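Storing and Discarding Prescription Medicines at Home
Household Guidance Sheet, Sturklow Community Pharmacy Service
Revised July 30, 2018

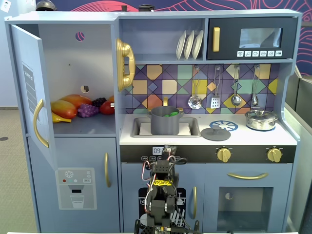

Most households keep more medicine than they use. Hormone tablets, thyroid pills, pain relievers, creams and old antibiotics collect in several rooms, and the person who bought or was prescribed them is often the only one who knows what they are. The following advice is intended for adults who manage medicines for themselves or for others in the home. It does not replace the directions printed on a package or given by a pharmacist.

Choosing a storage place

Select one location for all medicines that do not need refrigeration. A high cabinet in a bedroom or hallway is usually suitable. The bathroom is a poor choice, as steam from the shower softens tablets and loosens labels. Cabinets directly over a stove or dishwasher should also be avoided.

The storage place should close securely. A lockable box is recommended in any home where children live or visit, and the key should be kept in a different room. Child-resistant caps slow a child down but do not keep a determined one out.

Keep medicines in the containers in which they were supplied. Tablets moved to an unmarked jar cannot be identified later, and the expiration date is lost. If a weekly pill organizer is used, fill it from the original containers on the same day each week and return those containers to the box at once.

Medicines that need to be kept cold

Certain injections, eye drops and liquid antibiotics must be refrigerated. Place them on a middle shelf, toward the center. Items pushed against the back wall of a refrigerator may freeze, and the door shelves warm up each time the door is opened. A small lidded container marked MEDICINE keeps vials upright and away from food.

Do not put a medicine in the refrigerator unless the label calls for it. Moisture collects on cold bottles when they are taken out, and some creams separate when chilled.

If the power fails, keep the refrigerator door closed and write down the time. Call the pharmacy before using anything that may have become warm.

Hormone products

Gels, patches and creams containing hormones call for additional care, as they can pass from skin to skin. Wash hands with soap and water after applying a gel, allow the area to dry, and cover it with clothing. Towels used on the treated area should not be shared. Fold used patches in half with the sticky sides together before discarding them, following any disposal directions in the leaflet.

Tablets and capsules should not be crushed or split unless the pharmacist has confirmed that this is acceptable. Where splitting is allowed, use a tablet splitter and wipe it clean afterward with a damp paper towel. A kitchen knife and cutting board should not be used.

Products bought over the internet and sold as muscle builders may contain hormones that do not appear on the label. Bring any such product to the counter before taking it, particularly if you have liver trouble or high blood pressure, or are pregnant. Questions of this kind are treated as confidential.

Reading strengths correctly

Two bottles of the same medicine may differ in strength. A 400 milligram tablet and a 500 milligram tablet can look alike once they are out of the bottle. Read the full label each time, in good light, and check whether the strength is given per tablet or per dose. Liquid medicines should be measured with the syringe or cup supplied. Household teaspoons vary in size.

Adults taking acetaminophen should remember that it is also present in many cold and flu products. The total from all products in one day should stay within the limit on the label. A commonly stated upper limit for healthy adults is 4,000 milligrams in 24 hours, and many people are advised to take less.

Clearing out the cabinet

The Service recommends a full check 2 times a year. November is convenient for one of these, before the winter cold season begins.

Take everything out and wipe the shelf.
Read each expiration date.
Set aside anything expired, unlabeled, discolored or crumbling.
Set aside prescriptions that have been stopped.
Return the remaining items with labels facing forward.

Items set aside may be brought to the drop box at the Sturklow or Trarach counter during opening hours. Remove or black out personal details first. Needles and lancets are not accepted in the drop box and must be brought in a rigid sharps container.

If a drop box cannot be reached, most tablets may be mixed with used coffee grounds or cat litter, sealed in a bag and placed in the household trash. Certain strong pain medicines carry separate instructions, and these should be followed exactly.

Contacts

General questions on storage: Tươi Mai, Sturklow counter
Drop box and sharps containers: Kamol Srisuk, Trarach counter
In a suspected overdose, call poison control immediately. If the person has collapsed or is having trouble breathing, call 911.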